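Notebook, September – bench by the window, Adov workshop

Covering the bench, morning

I wanted a plain white ground on the bench before we start the sorting work for Jaidee. The old gray mat had too many stains and small things got lost on it. Samran Tanasarn brought the white cover from the store room, code 791 on the roll. I laid it from the left and pressed it with the flat hand. In the middle it looks smooth enough to me, with only some soft gray shading.

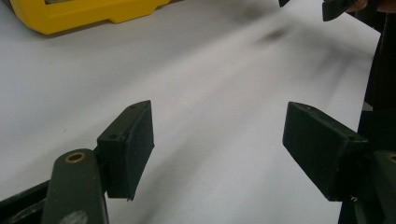
Waves and folds, 2:30 in the afternoon

Second look after lunch. There are still gentle waves, going diagonally down to the right, and the upper right side seems a little raised. The yellow plastic piece stays at the back for now – it shows very well against the white, so the color choice was good. I would like to try the Sustix strips under the corners, but we have only five left and Batotville needs them also.
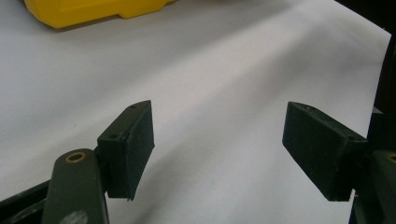

Can we iron the cover on the bench?
Better to take it off first. The bench top does not like heat, and Samran has a board in the store room. Use low heat, wait 30 seconds between passes, and roll it when it is cool. Do not fold it again.

To do: ask Samran for the board, order more strips, write the roll code on the shelf label.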